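Progress report to the Rudilwood Small Projects Fund
Project: Ots, a shared robot arm for the Drustumov workshop
Period covered: January through April
Prepared by the project lead

1. Summary

The grant paid for the parts, the simulation computer and a share of the workshop rent for the arm project. At the end of this period the arm is assembled as far as the wrist, the gripper is designed but not yet made, and the simulation we need for testing it is running. We are one month behind the plan in the application. The delay comes from the elbow joint and is explained in section 3. We are not asking for more money.

2. What we said we would do

The application listed four pieces of work for this period: build the base and lower arm, choose or design a gripper, set up a simulated room where the arm can be driven before the real one is switched on, and write a safety sheet for members. The base, the lower arm and the simulated room are done. The gripper is at the drawing stage. The safety sheet exists as a draft and has not been tried on anyone outside the group.

3. The arm

The base is bolted to the heavy bench at the back of the workshop. We had planned to use the lighter folding bench so the arm could be put away, but it flexed when the shoulder motor reversed, and the arm would not come back to the same point twice. Moving to the fixed bench cost us some floor space and two evenings of work.

The elbow was the main problem. The first set of printed gears wore down after a few hours under load. The second set, printed with thicker teeth, jammed against the housing. We then bought a metal gear set, which added 30 dollars to the elbow and needed a new motor plate. The elbow has since run 300 cycles with a test weight and no slipping. After that we connected the wrist and checked the cable lengths. One cable is too short when the wrist is turned all the way and will be replaced.

4. The simulation

We spent more time here than planned. The simulator is a package called Brevitia, set up by one of our members. It runs on the computer bought with the grant. The model of the arm has the same joint limits as the real one, and the view can be attached to the wrist so that we see past the gripper to whatever it is aimed at.

The wrist view is the one we use most. It shows early on whether the body of the gripper blocks too much of the work area, and we would much prefer to find that out before cutting any metal.
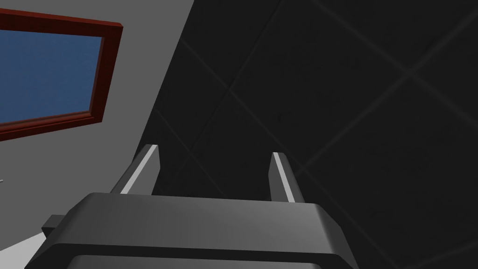
Our first runs had trouble with the wrist angle. The model accepted a command to turn past the limit of the real joint, and we did not notice until we compared the numbers in the log with the drawing. The limit was entered in the wrong units. It has been corrected, and the other five joints were checked the same day.

We logged 641 simulated moves in this period. Of these, 429 ended within the distance we had set as acceptable. Most of the misses came from one kind of move, where the arm is folded close to the base and has to swing out and turn the wrist at the same time. Splitting that into two moves fixes it but makes it slower. For a shared workshop arm we think slower is fine, and we will leave it that way unless members complain.

Lighting in the simulated room is still plain. The floor comes out very dark and the seams between the tiles are hard to pick out. This does not affect the moves, but it will matter next period when we start using the camera to find parts. We plan to brighten the room and add a second light before then.

5. The gripper

We looked at three designs and settled on two parallel fingers. A suction cup would have been cheaper, but much of what members want to pick up is small, rough or has holes in it. A three-finger design was too heavy for the wrist motor.

The simulation model has a wide body and straight fingers. We intend to keep the straight fingers and make the real body narrower if the motor allows. The finger pads will be replaceable, held by two screws each, so a member can cut a pair for an odd job and put the standard ones back afterward.
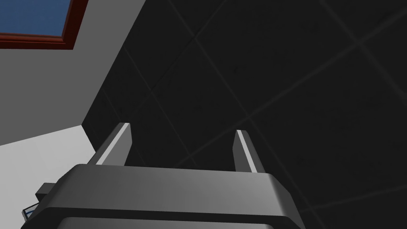
Wrist view in the simulator, fingers open, with the tiled surface beyond.

The finger blanks will be cut from aluminum on the workshop mill. We have the stock. The mill was out of use for most of March with a worn belt, and there is now a waiting list for it. We have a slot in May.

6. Spending

Spending is within the total. The elbow gears and the motor plate went over their line, and the difference came out of the amount set aside for spare printed parts, which we no longer need so much of. The computer cost less than quoted. Receipts are in the shared folder, numbered in the order they appear in the budget sheet. Two are still missing, both for fasteners, and we have asked the shop for copies.

7. Use by members

No one outside the group has driven the real arm yet. Members can try the simulated one on Brevitia during open evenings, from 7 p.m. The usual request is for larger labels on the controls and a stop button that is easier to find on the screen. The stop button has been moved to the top left and made red. The labels are still to do.

8. Next period

Cut and fit the gripper fingers.
Replace the short wrist cable.
Repeat the simulated moves with the narrower gripper body.
Add lighting to the simulated room.
Try the safety sheet on members who have not worked on the arm, and change it where they get stuck.
First supervised session with the real arm, planned for July.

The July session depends on the mill slot. If it is lost, we will have the fingers cut by an outside shop, and the quote we have for that fits in the remaining budget. We will let the fund know by the end of May which way it went.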